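Filed under: Guild Talks > Needlework > Blocking and Finishing

BLOCKING CANVAS WORK SQUARE - SPEAKER NOTES
Stella Kombo

Slide 1. Title

Leave it up while people sit down. Ask the back row if the mic carries. Handouts go out at the end; they cover slides 4 to 9 only.

Slide 2. Scope

Mono canvas, wool or cotton thread, finished pieces up to 14 inches on the long side. No silk, no metallics, no painted canvas where the paint has not been tested. Say this early. Questions on silk go to the afternoon session.

Slide 3. Why canvas skews

Continental and half cross pull on one diagonal. Basketweave pulls on both and mostly cancels. Tension matters less than most stitchers think; stitch direction matters more. Show the two swatches, same thread, same stitcher. The half cross swatch is out by 3/8 inch over 6 inches.

If asked about scroll frames: they reduce skew during stitching. Once the piece comes off, some of it returns.

Slide 4. The measuring step

Measure all four sides and both diagonals before wetting anything. Write them down. On a true rectangle the diagonals match. A difference under 1/8 inch on a 10 inch piece is not worth a second blocking.

Measure along the last stitched row, never along the cut edge. The cut edge is usually off grain.

Use the same tape for every reading. Tapes differ at the hook end, and a cloth tape that has been in a sewing basket for years will have stretched. I start from the one inch mark and subtract.

Slide 5. Thread test

White cotton cloth, damp, pressed on the back of each color for two minutes. Reds and navy first. If any color transfers, block dry with steam held above the surface, or leave the piece alone.

The Winel wool in the sample did not transfer in any of the shades I used. The Londach navy did. Same dye lot both times, so I would test it on every project.

Slide 6. The board

Fiberboard under cotton batting, with gingham stretched over the top. The gingham gives you the grid. Check it against a carpenter's square before stapling, then check it again after. My first board was out of square and I blocked five pieces on it before I noticed.

Pins: rustproof T-pins. Staples hold better on a badly skewed piece but mark the margin. Leave a margin of at least two inches of bare canvas, or there is nothing to pin into.

Slide 7. Pinning order

Pause here, people copy this one down.

Center top, center bottom, center left, center right. Then the corners, with the short diagonal pulled out first. Then fill in from the centers toward the corners, 3/4 inch apart. Recheck the diagonals before adding the last pins.

Do not pull to the final size in one pass on a piece that is out by more than 1/2 inch. Pin, mist, wait, repin.

Slide 8. Water

Mist until the canvas bends without resistance. The sizing has softened at that point. Soaking dissolves too much of it and the piece dries limp. For heavy wool I mist the back only.

Slide 9. Drying

Flat, out of the sun, no hair dryer. The sample piece is 384 stitches wide on 30 count and took 2 days. Thick wool takes longer. Press a fingertip on the densest area; if it feels cool, leave it pinned.

Slide 10. When it moves back

Some pieces relax again within a month. Block a second time and size the back with a thin coat of Waweru paste, stitched area only. Keep the paste off the margin if the piece is going into a pillow - the seam gets stiff and the machine needle deflects.

Slide 11. Pillow or panel

A pillow puts constant pull on the corners, so a slight skew shows more. A framed panel shows skew against the mat. A box top is the most forgiving, given a cord edge.

Cord: the Vukik cord on the sample is tacked by hand every 1/4 inch. Start at the bottom center and bury both ends in the seam.

Slide 12. Cost

Read out the board figures and move on. Prices change and people argue about fiberboard.

Slide 13. Questions

Likely ones: steam irons (hover, no contact), old pieces with unknown thread (test, then test again), plastic canvas (does not apply). For badly warped antique work, send them to a conservator. Repeat each question into the mic before answering.

If time runs short, drop slides 11 and 12 and keep the pinning demo at full length. It needs ten minutes with the second board already damp.

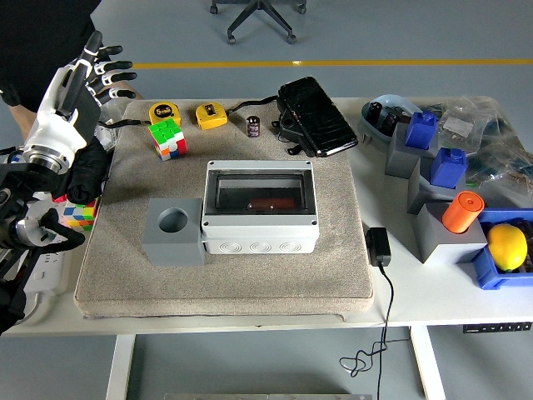 For the demo, pin the first three sides without talking, then explain the fourth side as it goes in. Pass the finished sample around only after the last question, and get it back before the break.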